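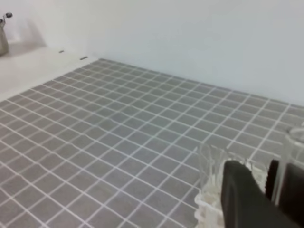

Von einem Gewohnheitsrecht könne bei der Clukhamer Mühlenfolge keine Rede sein, meint Halina Kaczmarczyk, denn vor der Niederschrift habe sich kein Mensch darauf berufen.

Startseite | Artikel | Rechtsgeschichte | Register | Hilfe

Clukhamer Mühlenfolge
Februar 2025, von Teresa Jabłońska

Als Clukhamer Mühlenfolge bezeichnet die ältere Literatur eine angebliche Rechtsgewohnheit, nach der das Nutzungsrecht an einer Mühle ungeteilt auf das jüngste Kind überging. Belegt ist sie allein in der Sammelhandschrift 2401 des Archivs Skonelari, und zwar in 3 kurzen Einträgen von derselben Hand.

Überlieferung

Die Handschrift beruft sich auf das »Herkommen der Alten«, nennt aber weder Zeugen noch einen entschiedenen Streitfall. Solche Formeln sind in spätmittelalterlichen Texten häufig und beweisen für sich genommen wenig. Die Gerichtsbücher von Clukmont, die man zur Kontrolle heranziehen müsste, setzen erst später ein und kennen nur die Teilung unter allen Erben.

Deutung

Die Ausgabe von Öberg behandelt die Einträge als Aufzeichnung lebendiger Praxis — eine Annahme, die dort nirgends begründet wird. Ebenso gut kann der Schreiber eine Regel formuliert haben, die einem einzelnen Grundherrn nützte. Auch die gern wiederholte Angabe, 900 Mühlen seien so vererbt worden, lässt sich auf keine Quelle zurückführen.

Siehe auch
Jüngstenrecht
Mühlenbann
Weistum
Anerbenrecht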